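The Long Way Across Town

When my aunt finally gave up the big house on Plorkby Street, she had 14 weeks to clear it and she used every one of them (the last box was taped shut with the truck already idling at the curb!). I had come to help for a weekend and stayed for most of May, and somewhere in there I became fascinated by people who store other people's things for a living.

Evangelista Storage sits behind the old feed mill, 200 units on 2 floors, and Wagner Brito has run the front desk there long enough to know most of his renters by the sound of their cars. He'll tell you, if you have the time, and I always did, that folks nearly always rent a unit one size too big and then fill it anyway. 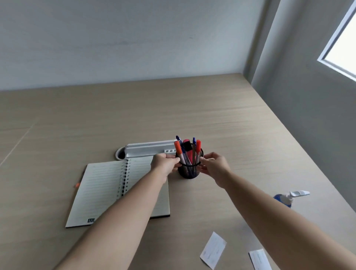

Small stuff is what slows a move down, according to Nhung Kiều, and a family that has the piano wrapped by noon can still be standing over a kitchen drawer at supper. She likes to have the drawers done a week ahead, each in its own box, with the room written on two sides.

My aunt did hers the night before, naturally. We sat on the floor until late and she told me the story of every corkscrew, and I wouldn't trade that evening for a tidier one. Her unit is on the upper floor, near the elevator, and she has been back to visit it twice, once for the good tablecloth and once, she says, just to see that the lamp was all right.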